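3. Materials and Procedure

3.1 Setting and participants

The study was carried out at the Woldemariam driving school in Etby, which trains learner drivers for the ordinary passenger license. The school runs a classroom course alongside its road lessons, and students normally finish the classroom part before they first drive on a public street. We recruited from the classroom course only, so that no one in the sample had yet taken a road lesson.

Twenty-seven learners took part. All were adults, and all had passed the eyesight check that the school gives on enrollment. Learners who had held a license in another country were not invited, because their habits at the wheel would already be formed. We did not exclude people who played driving games at home. Instead, each person was asked how often they had played in the past year, and the answer was kept as a background variable.

Recruitment was handled by Liya Gashaw and Amanuel Yimer, who visited the classroom at the end of a lesson and read a short statement about the study. Learners who were interested left an e-mail address on a sheet by the door. They were told that the school would not see their results and that taking part would have no effect on their course. The consent form was given in English, and a spoken explanation in Amharic or Norwegian was offered to anyone who wanted one.

3.2 The steering task

Earlier work on learner drivers has mostly looked at hazard spotting, and steering has often been treated as a skill that takes care of itself after a few hours on the road. Instructors at the school did not share this view. In the interviews we held before the study, several of them said that late steering into a bend was the fault they corrected most often, and that some learners still had it when they came up for the test. We therefore chose a task with bends and very little else.

Each learner drove a simulated two-lane country road with no other traffic. The road was built in Wovton, a driving simulation package that lets the researcher set the radius and spacing of each curve. Speed was held constant by the software and the pedals were not used. The learner's only job was to keep the car in the right-hand lane. Steering was done with a desktop gaming wheel of the kind sold for home use (Figure 2). We preferred this to a full cabin simulator for two reasons. The first was cost. The second was that a driving school of ordinary size could repeat the procedure with what it can buy in a shop, and we wanted the results to be of use to such schools.
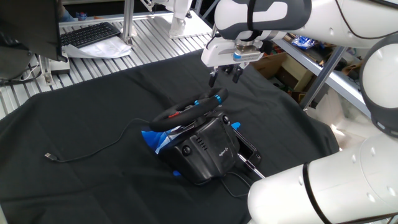
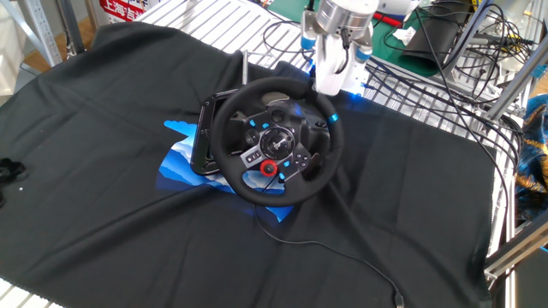 Figure 2. Racing-style steering wheel controller, two views.

A run was made up of seven bends joined by straight sections. Four bends turned left and three turned right. The order of the bends was changed from run to run so that learners could not learn the road by heart, but every run used the same set of curves and had the same total length of 3000 meters. Lane markings were white on gray, and the roadside was plain grass. There were no signs before the bends. We left these out on purpose: a warning sign tells the driver when to start looking for a curve, and we wanted to know when learners would do so on their own.

3.3 Instruction groups

The learners were divided into three groups of nine. The first group, which we call the far-point group, was told to look through the bend to the place where the road goes out of sight. The second, the near-point group, was told to watch the lane marking a short way ahead of the car. The third group was given no advice on where to look and was simply told to stay in the lane.

Instructions were read aloud from a card by Keegan Donnelly, who did not take part in the analysis. The same card was read again before each block of runs. Learners could ask to hear it once more, but questions about the purpose of the advice were put off until the end. We kept the three cards close in length and wording — an early version of the far-point card was almost twice as long as the others, and pilot learners in that group said they felt they were being coached.

Assignment to groups was done by drawing slips from an envelope. After assignment we compared the groups on age and on hours of gaming in the past year and found no large difference on either. The near-point group had one learner who played much more than anyone else. Results with and without this person are reported in Section 4.

3.4 Session plan

Each learner came in for one session. It opened with two practice runs, which were not scored. The scored runs followed in two blocks with a break in between, during which the learner could leave the room. Everyone was offered water and was asked whether they felt dizzy or sick. A learner who said yes was free to stop.

Scored runs were saved automatically under a participant number. Across the whole sample this gave 468 runs after removal of those that were stopped early or in which the car left the road entirely. Removed runs were repeated at the end of the block so that the number of runs per learner stayed equal.

When the last run was over, the learner filled in a one-page form. It asked how hard the task had been, where on the road they had mostly looked, and whether they had followed the advice on the card. The last question turned out to be useful. A few learners in the near-point group wrote that they had started with the lane marking and then drifted to looking farther away.

3.5 Measures

Two measures were taken from each bend. The first was turn-in point, defined as the distance between the start of the curve and the place where the learner first made a steady steering movement in the direction of the bend. A negative value means that the movement began before the curve did. Small corrections on the straight were filtered out with the method described by Sølve Nyberg in the technical note that goes with this paper.

The second measure was lane position, taken as the distance from the center of the car to the center of the lane. We report the mean of its absolute value over the bend. Straight sections were left out, as nearly all learners held the lane well there and the values told us little. All scoring was done by script, and Thịnh Sầm checked a sample of bends by hand against the saved traces.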